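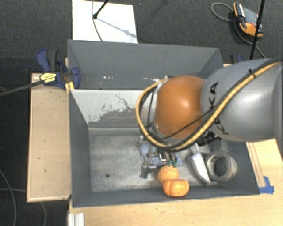 Trustano Coin Album, 129-Pocket Edition

$114, slipcase included. Ships flat in a double box.

I've been selling coin supplies out of the same shop for long enough that I have opinions about albums, and most of them are grumpy. Pages that crack at the hinge. Slides that pop out when you turn the page and take a nice Barber dime with them onto the carpet. Toning that wasn't there last year! So when I decided to carry only one big album for type collectors, I took my time picking it, and the Trustano is what I ended up with.

It's a heavy thing, I'll say that first. Fill it up with silver and you'll want two hands. The cover is a dark green leatherette with a plain spine, no gold eagle, no flags. I like it that way (my wife says it looks like a hotel Bible, and she has a point). Inside are the pages, each with clear slides front and back, so you get to see both sides of the coin without touching it. The slides run across the row and they're snug. The first few times you'll think they're stuck. Push from the middle with your thumb and they go.

What fits

The standard set of pages covers half cents through dollars, one pocket per major type, with a last page left blank for whatever you can't bring yourself to leave out. Mine has two Mercury dimes and a love token on it. Openings are cut to size for each denomination, so a quarter doesn't rattle around in a half dollar hole. Coins in capsules will NOT fit. I get asked this every week. If you keep your coins in capsules, look at the Flostness tray box, which costs less and stacks better anyway.

Slabs won't fit either, obviously, but somebody tried.

About the plastic

The slides are PET and there's no PVC anywhere in the album. The board is acid-free. I'm not a chemist and I won't promise you a coin will never tone in there, as air gets into every album I've ever handled. Keep it in the slipcase, keep it out of the basement, and drop a silica pack in the box if your summers are sticky like ours. Mine has lived on a bedroom closet shelf and my white Walkers are still white.

Please don't put proofs in it. I know people do. Sliding plastic over a mirrored field is asking for hairlines, and once they're there they're there. Same goes for high-grade business strikes that you might want to get graded someday. This is an album for coins you enjoy turning pages through: circulated type, nice honest Fines and VFs, the odd AU if you're careful and press the coin down below the rim of the hole before you close the slide.

A word from a customer

Kamarul Pasaribu bought one of the first ones I had in and sent me a long email afterward, and with his permission I'm quoting a bit of it: "The nickel page was tight on the Shield type and I had to work it in slowly with a cotton glove. Everything else dropped in fine. I wish the labels under the seated coins were a bit larger." He's right about the labels. They're small. I keep a magnifier next to mine.

Extras

Replacement slides come in a bag, enough to redo one page, and I'll throw in a bag free with any album if you ask in the order notes. Extra blank pages are made by Liew and they match the binder posts exactly, though the board is a shade lighter. If you're building a second volume for gold type, the Brellela cover is the same height and looks fine beside it on the shelf.

Specs

Pockets: 129
Binding: screw post, pages can be added or moved
Slides: clear PET, removable
Board: acid-free
Color: dark green only
Slipcase: yes
Stock code: 2100

Shipping and returns

Orders over $300 ship free in the lower 48. Everything else goes at what the post office charges me. Get your order in before noon and it'll usually go out that afternoon. Returns are fine if the album hasn't been filled. If a slide shows up cracked, send me a picture and I'll mail you a new one, no need to ship the whole album back.

The next batch is due in January and I'm taking names for it now. Use the contact form and put "green album" in the subject line so I can find you.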